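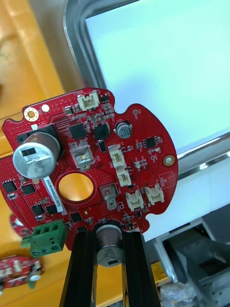
Demonstration teaching is the practice of showing a robot a job by doing the job through it, either by taking hold of the arm and pushing it about (hand guiding) or by steering it from a distance with some sort of controller (remote teaching, or teleoperation). The robot records the movements and is later expected to produce something similar without help. The method is favoured for parts that are tiresome to describe in code. A populated circuit board is the usual example: a red board with a scalloped outline, a fat silver capacitor lying on its side and a green terminal block sticking out at one edge offers plenty of places to put a finger and rather few where a finger is welcome. A person picks it up sensibly without thinking. Writing down what "sensibly" meant can take until February.

Hand guiding

In hand guiding the arm's motors are set to carry its own weight and little else, and the teacher moves it like a reluctant dance partner. The teacher feels at once when a part has snagged. Against this, the teacher's own arms tend to wander into the camera's view, and the robot may come to regard a sleeve as part of the procedure.

Remote teaching

The remote form keeps the teacher out of the way. Most set-ups use a second, smaller arm, called the leader, which the working arm copies. The Katel leader arm has 5 joints against the working arm's six, a difference its manual describes as "intuitive". Users of the Grewal handset, which has no arm at all, report that the first hour is humbling.

Remote teachers work partly from a camera at the wrist, which shows the part very large and everything else hardly at all, and partly from a fixed view of the table, which does the reverse. Learning to glance between the two is said to be most of the skill. 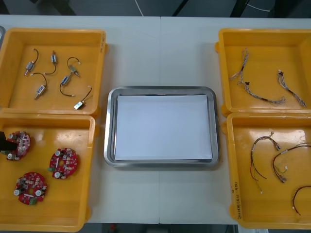

A teaching session is made up of episodes, each a single attempt from start to finish. In the Zondmont trials, run at a workshop in Tirau, one operator recorded 496 episodes of sorting and placing electrical parts over 16 days. Episodes in which the operator sneezed were kept. Mervin Lemieux, who wrote up the trials, argued that a tidy set of demonstrations produces a robot that is helpless the moment a wire lies the wrong way — and wires, in his experience, have no other way of lying.

Common faults

Robots taught by demonstration copy habits as faithfully as skills. A teacher who pauses before each grasp will get a robot that pauses before each grasp, apparently deep in thought. Where 2 teachers share a task and approach the part from opposite sides, the robot may split the difference and arrive in the middle, to the benefit of neither method. The usual remedy is to agree on a side beforehand, a step the Zondmont report places in its appendix.

See also: Hand guiding; Leader arm; Teach pendant

Last revised 12/04/2021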